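Housekeeping and Home Economics, Then and Now
Week 3 handout: Washing up before the tap

Hello again, everyone. Two things before we start. The reading packet for this week has the Halliday pages in the wrong order (my fault, the copier ate one and I put it back wherever), so go by the printed page numbers. And the room is the same as last week, whatever the sign by the stairs says.

Where we left off

Last time we got as far as the well. I talked for much too long about rope, and we never made it into the kitchen, so that's where we're going today. The question I want you to carry around this week is a plain one: if every drop of water in the house has to be carried in by somebody, what does that do to the way the house is run?

My short answer is that it changes nearly everything. You wash things in a certain order. You keep water you'd pour away today without a thought. You own a lot of containers, and you get particular about which one is for what.

The Burnby household book

Most of today comes out of the Burnby book, which is the best source we've got for this course and also the most annoying. It's 144 pages long, it was kept by at least two people, and one of them had handwriting like a spider falling down the stairs. But whoever they were, they wrote down the chores! Most household books give you the money – so much for candles, so much for flour – and leave you to guess at the work. Burnby gives you the work.

There are three washes named in it, and I'll use the book's own terms because they're useful. The "first water" was for glass and anything that held milk. The "second water" was for plates and bowls. The "third water" was for pans, and after that it went on the step or the garden. Same water all the way down, topped up from the kettle. You can see why the glass came first.
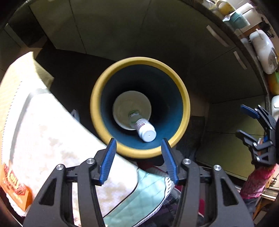

Now, a modern reader tends to get a bit squeamish at this point, and I did too when I first read it. Greasy water on the pans? But think about what they were trying to save. Heating water took fuel and it took time, and a full kettle was a heavy thing to lift off a fire. If you could get one kettle through the whole wash, you'd done well. The Burnby writer is openly pleased with herself (I say herself, we'll argue about that in discussion) on days when she manages it, and pretty cross on days when company comes and she can't.

Also notice what isn't in the first wash. There's no mention of soap until page 61, and even then it's for the pans only. Before that it's sand, bran, and a rag. Bran is better than you'd expect on a greasy plate. I tried it at home and it does lift the grease, though I was picking it out of my sink for days afterward.

Buckets, pails, tubs, basins

A word about words, since this tripped people up in last year's papers. These four are used pretty loosely in the sources and you can't assume that a pail in one book is the same thing as a pail in another. Halliday uses "pail" for anything with a handle. Burnby uses it only for milk. The Trakumport inventories hardly use it at all and call everything a tub, including one item that must have been small enough to stand on a shelf, judging by what's listed on either side of it.

So when you write about these things, tell me whose word you're using. I don't mind which one you pick. I do mind when it changes halfway down the page and I can't tell if you've switched sources or just got bored of typing "basin."

The Trakumport inventories

If you haven't worked with inventories before, they're lists of a household's goods, usually made when somebody died. The Trakumport set has 537 entries across the whole run, and I've put a sample in the packet. You don't need to read all of them, and please don't try, it's a very dull weekend. Read the kitchen and scullery pages and skim the rest.

What I'd like you to look for is cloth. It surprised me how much of it there was. A house with hardly any chairs would have cloth for the table, cloth for under the cloth, cloth for drying, cloth for straining, and a good cloth put away that may never have been used. Cloth was worth money, it could be mended and cut down, and it moved through the house in the same way the water did. The table linen got stained and became a towel. The towel wore through and became a rag. The rag ended up in the third water with the pans.

We still do a version of this. My dish rags used to be T-shirts. What we've mostly lost is the top of the chain, the good cloth with its own place in the closet, although plenty of people still cover a table every day and put up with everything that lands on it.
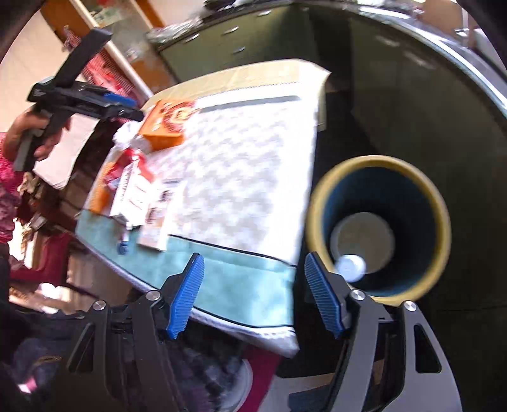

A covered table with a white patterned center and lacy trim along the near edge.

Wash day at Graltthorpe

I'm going to go quickly here, because wash day proper gets its own week. The Graltthorpe account is short, just a couple of leaves, and it's the only one of our sources written by somebody who was paid to do the work. She (no argument this time, she says so) starts before light and is still wringing in the afternoon. She complains about her hands, about the wind, and at some length about the mangle, which she doesn't trust.

Read it out loud if you can. The sentences are long and they don't stop for breath, and I think you get more of the day that way than you do from my summary. Then go back to Burnby and see how the same chores sound when they're written down by the person giving the orders.

For discussion

Pick one of these and come with a page of notes.

Who do you think kept the Burnby book, and what in the text makes you think so? "It sounds like a woman" won't get us very far.

Halliday tells his readers to throw out water after every wash. Did anybody do this? What would you need in order to find out?

Follow one object through the Trakumport sample. Where is it kept, what is it next to, and what's it worth compared with its neighbors?

Reading for next time

Halliday, the chapter on stoves. Burnby, pages 62 to 80, and skip the recipe for eel unless you're feeling strong. I'm in my office Tuesday after lunch if you want to talk about paper topics – bring a source with you, even a bad one.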